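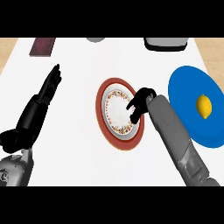 Sim run, two arms, right hand over the flowered plate. Lemon on the blue one.

Search the list archive Go

From: Dalia Šimkus
To: Silley equipment list
Re: Re: hands budget, need numbers by Monday

Quick one between meetings, sorry for typos.

Arif wrote:
> Can someone tell me why we need a second hand at all in year one?
> Warngate quoted 3263 for the spare finger set and that's before
> delivery. Could we not do the plate work one handed and put
> the money into the bench?

Short answer, no. Or yes but you'll regret it by June. The table task is written for two arms and Hae-won's whole plan for the autumn leans on that. Right hand does the fine stuff at the rim, left is mostly parked in the sim at the moment, I know, but the next lot of tasks are carrying ones.

What I'd cut instead:

- the second workstation. Sim is fine on the one we have if people book it
- Camano support contract, go to the 20 hour version, we never used the 30
- tableware. 200 set aside for plates and mats?? Charity shop. Only the rims matter, and a spread of sizes
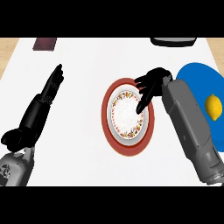 Keep the spare fingers in whatever happens. Tips are what wears when you're picking up off a hard flat surface, and lead time from Warngate is long. Shirley has teh old emails if anyone wants to see how long.

Bench: Ó Súilleabháin will do a plain white top, same proportions as the sim one. Haven't got the price in writing yet. Levente was chasing. Levente?

Also we haven't put anything down for mounting plates or for someone to come and check the floor fixings. Needs a line even if it's a guess.

Will send the spreadsheet tonight if the train wifi holds.

Dalia

Last updated: Saturday, May 6, 2023

Comments

Levente Csizmadia: Rang them twice, price promised in writing this week. They want to know if we need the cable holes cut first.

Shirley Wragg: Emails forwarded. Please dont cut the support hours till I've looked at what we used.

Arif Yusof: Ok on the fingers. Still not convinced about the workstation, two of us are waiting for it most mornings.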